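From: Onni Laaksonen
To: taltell-users
Date: June 7, 2019
Subject: Re: Column widths drift when exporting long tables

Leclerc wrote:
> I have a ledger of 1844 rows. When I export to fixed-width text the
> first page is fine, but from row 261 on the amount column is shifted
> right by 2 characters. Setting "pad = strict" made no difference.
> Is this a known problem with the Natov filter?

It is known, but the filter is not at fault. Taltell measures column widths on the first block of rows only and reuses the result. The default block is 176 rows. Any later row with a longer entry pushes everything to its right, and "pad = strict" only controls what is done with short entries.

Check row 261 for a description longer than any before it. If you find one, there are two ways to fix the export:

1. Set "measure = all" in the export section. Taltell then reads the table twice, so expect a slower run.
2. Set the width of the description column by hand and add "overflow = wrap".

I use the second on the Onholm stock lists, where one item can have a very long name.

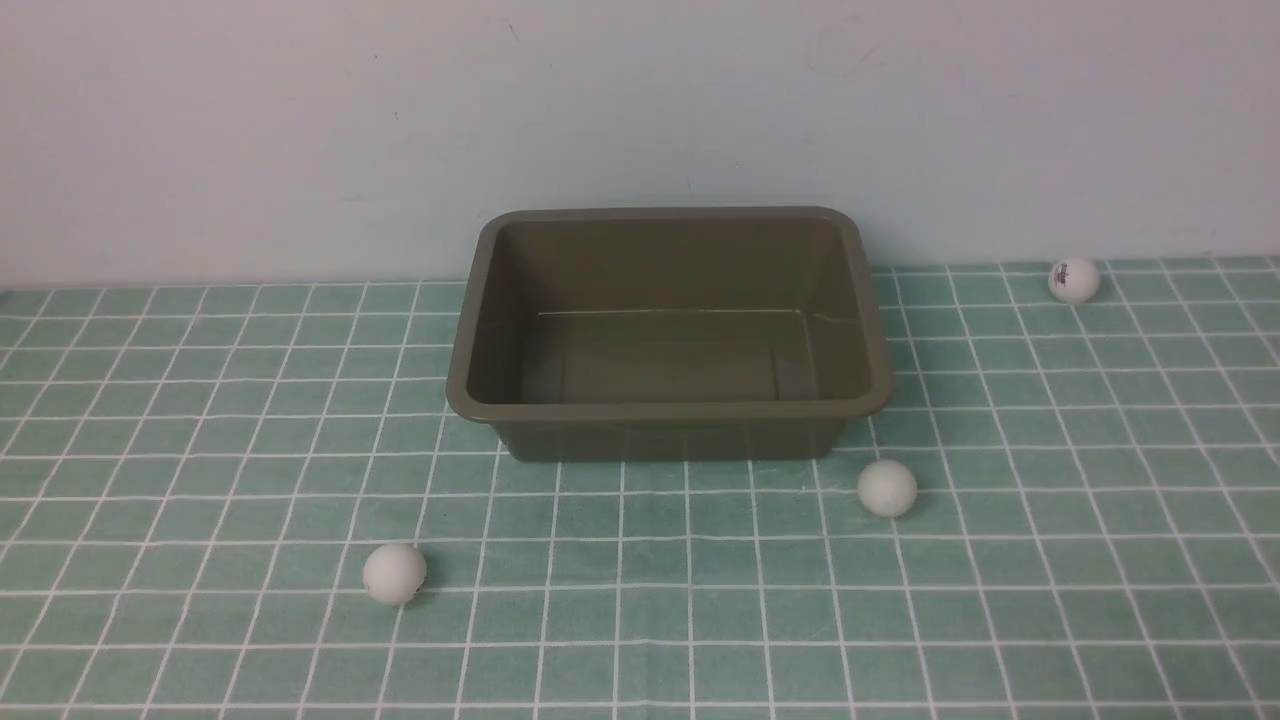 Bin, dark olive-brown, with three small white balls.

The caption takes one line at width 60 and wraps cleanly at 24. Below 12 the hyphen in "olive-brown" is treated as a break point, which I would call a bug. I have not filed it yet.

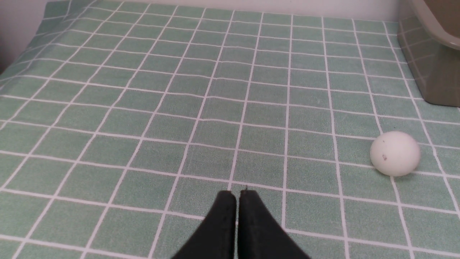 Rulings are a separate matter. If you turn on "rule = both", the exporter draws vertical lines from the stored widths and horizontal lines from the row heights, and the two are computed at different times. After an overflow the verticals no longer meet the header. On paper the result can look like the white grid on that green tablecloth, where the lines bend over the ripples in the cloth. Leave rulings off until the widths are stable, then export again.

Please post your export section and row 261, with the amounts removed if they are private.

Onni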